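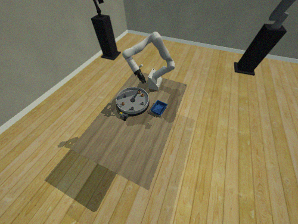

止まると手を離すロボット
21/1/19

年明け早々、つかんだ部品を空中で離されました。

シミュレータの中だけの話なら笑って済むんですが、最初にやらかしたのは実機のほうです。Camdaleの作業場で、小物を拾って青い箱に入れるだけの動作をくり返し流していたら、アームが途中でピタッと止まって、ひと呼吸おいてからグリッパがパカッと開いたんですよ。部品は床に落ちて、そのままコロコロと棚の下へ。軽い樹脂のかたまりだったし、わたしは柵の外にいたのでケガも何もなし。でもあれが刃のついた工具だったら、と思うとその晩はちょっと寝つきが悪かったです。

止まること自体はいいんです。止まってほしくて停止を入れているので。止まったあとに動くのがダメ。しかも「開く」という、よりによって一番やってほしくない動きをする。

で、実機でもう一回やるのは怖いので、Diseronに同じ部屋を作って再現することにしました(Diseronはうちで使っているシミュレータです。重いけど、制御プログラムを実機と同じまま走らせられるのがありがたい)。床の木目とか巾木とか、どうでもいいところに妙に時間をかけてしまった……。影の出方をいじりはじめると止まらなくなりますね。

最初に疑ったのはグリッパの空気圧、と言いたいところですが、うちのは電動なのでそれはなし。次に疑ったのが把持力の設定です。止まった瞬間の反動で滑ったのかも、と思って力を上げてみたり、加減速をゆるくしてみたり。これで丸一日つぶしました。でもよく考えたら、滑ったんじゃなくて指が開いたのを自分の目で見てるんですよね。見たものを信じればよかった。

シミュレータで流しっぱなしにしても、これがまた全然起きないんです。16回続けて流して、全部きれいに箱に入る。優秀すぎて腹が立つ。実機で起きて仮想側で起きないということは、仮想側にないものが原因なんだろう、と夕飯を作りながら考えていて、鍋をかき混ぜる手が止まりました。

通信の途切れ。

Diseronの中では指令が遅れることがまずないんです。同じパソコンの中でやりとりしているので。作業場のほうは、制御用のパソコンとアームのあいだに古いスイッチングハブが挟まっています(替えよう替えようと思って去年の4月からそのまま)。そこで、わざと通信を切るスクリプトを書いて、運んでいる途中にぶつけてみました。
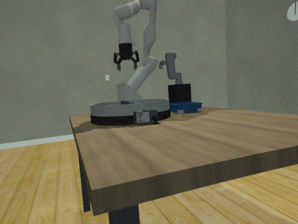 両方の指を開いたグリッパ。奥の青いのが入れ先の箱です。

出ました。一発で出ました。あんなに出なかったのに!

ログを追うと順番はこうです。通信が途切れて2000ミリ秒たつと、見張り役のタイマーが働いてアームを止める。ここまでは設計どおり。そのあと通信が戻ると、グリッパのドライバが「つながり直したから初期化しよう」と気を利かせて、初期姿勢、つまり全開の指令を送る。アーム本体はちゃんと停止状態を守っているのに、グリッパは別系統なので停止のことを何も知らない。ログの1199行目にopenの一語がしれっと書いてあって、画面の前で「おまえか」と声が出ました。

この初期化、Bañuelosという制御用の部品集に最初から入っていたもので、わたしは中身を読まずにそのまま使っていました。起動直後に一度だけ走るものだと思いこんでいたんです。説明のファイルを読み返したら、再接続のときにも走るとちゃんと書いてある。はい、わたしが悪いです。

直したところは2つ。まず、再接続のときは初期化をせず、いまの指の位置を読むだけにしました。開くのは、わたしが画面で確認を押してから。もうひとつは、アームの停止状態をグリッパ側にも渡すようにして、止まっているあいだは開閉の指令をぜんぶ捨てるようにしました。 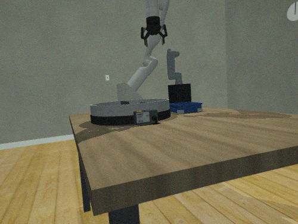 後者がちょっと悩ましくて、指令を捨てるだけだと、たとえば指に何か挟まれたときに開けられないんですよね。停止中は絶対に開かない、としてしまうと今度はそっちが怖い。なので手元の物理スイッチからだけは開けられる道を残しました。ソフトを通さず、グリッパに直接行く配線です。配線はあんまり得意じゃないので、はんだ付けの出来は聞かないでください……。

停止したら離すのが安全なのか、つかんだままが安全なのか。これ、何を持っているかで答えが変わる気がします。うちは落とすと困るほうなので「つかんだまま」にしましたが、人の手のすぐそばで使う人はまた違う考えになりそう。前にIttonという小さなアームを借りていたときは、電源を落とすと指の力が抜ける作りで、当時は頼りないなあと思っていました。いまになって、あれはあれで考えてあったのかもと思いはじめています。

直したあと、同じ通信切りのスクリプトを、持ち上げる途中、運んでいる途中、箱の真上、といろいろなタイミングでぶつけてみて、シミュレータの中では一度も勝手に開かなくなりました。ただ、これはあくまでDiseronの中での話。実機ではまだスポンジのかたまりを持たせて試しているところで、樹脂の部品に戻すのはもう少し先にします。柵の中に入るときは電源を落とす、というのも前より真面目にやっています。

ハブは注文しました。棚の下に転がっていった部品はまだ見つかっていません。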